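Keeping the cell at Gillwood honest: a morning with Arnulfo Londoño

It was a little before eight when I got to the Gillwood workshop in Nistport, and Arnulfo Londoño had already been in for an hour, had drunk one coffee and was making a start on the second. He looks after the small robot cell at the back of the building, the one they call Guzmán after the man who sold them the arm, and he had promised to show me what goes into keeping it in good order. I had set aside the morning for it. I ended up staying until nearly three.

"People expect me to start with the arm," he told me, pulling out a stool for me and then sitting on it himself. "I always start with the table. If the table has moved, everything I do to the arm afterwards is wasted, and I've wasted enough afternoons that way, thank you very much."

The table is a blue perforated platform, and the holes are what he likes best about it. Anything that needs to stay put can be screwed down, and if it has to come up again it can go back into the same holes. He goes along the fasteners with a hex key every fortnight, front edge first, and he has a habit (he laughed when I noticed) of touching each one with his thumb once he has done it. In September he found two that had worked their way up by half a turn, and that was enough to explain a whole week of the arm setting blocks down slightly to the left of where they ought to be.
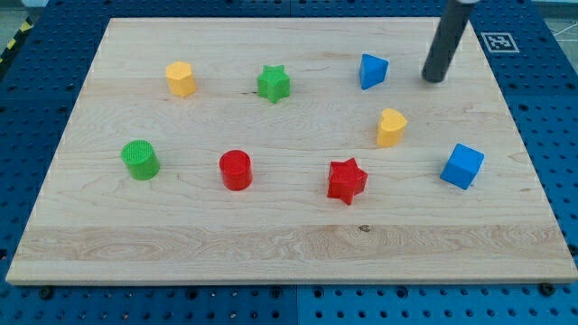
After the screws comes the marker. Guzmán finds its bearings from a printed black-and-white square on a card, and Arnulfo is very particular about it lying flat. The cards curl in damp weather, he says, and Nistport has plenty of that. He keeps a stack of spares under a heavy catalogue and changes the card at the first sign of a lifted corner. Then he runs the check routine, which sends the tip of the arm to 81 points over the wooden board and writes down how far out it was at each.

"I used to look only at the average," he said. "Themis cured me of that."

Themis Kourkoulas wrote most of the software, which goes by the name of Golitance, and she joined us halfway through the check with a plate of toast. "The average can look lovely while one corner is miles off," she said. "I wanted him to see the worst point first, so now it's at the top of the screen in large letters, and he grumbles at me when it's a bad one!"

The board is maple, and I asked whether wood wasn't an odd choice for something that has to be level. Arnulfo took the question very seriously. He had tried a plastic sheet, he said, but it threw back so much light that the camera lost the edges of the blocks. He prefers the maple, though he does lay a straight edge across it in both directions every month and keep a note of any gap. The blocks get a wipe with a soft cloth at the same time, the hearts and stars included, and he is fussy about the points of the stars, where the dirt gathers.

Guzmán had 3,726 picks on its counter that morning, 153 of them since the last full service. The full service itself takes him most of a day. He goes over the cables, listens to each joint with the room quiet, and checks that the collar above the tool is snug. "Snug," he repeated, holding up a finger. "Tight is how you crack things. Ask me how I know."

I did ask, and it took us through the rest of the toast. There had been an earlier tool, a longer wrench than the job called for, and a part that took 326 pounds and a good deal of patience to replace. He has since put a strip of red tape round the handle of the correct wrench, and Themis has hidden the other one.

By then the check had finished. The worst point was at the far left, well within what he allows, and he wrote it in the logbook in pencil, as he does with every reading, before going off to see about a third coffee.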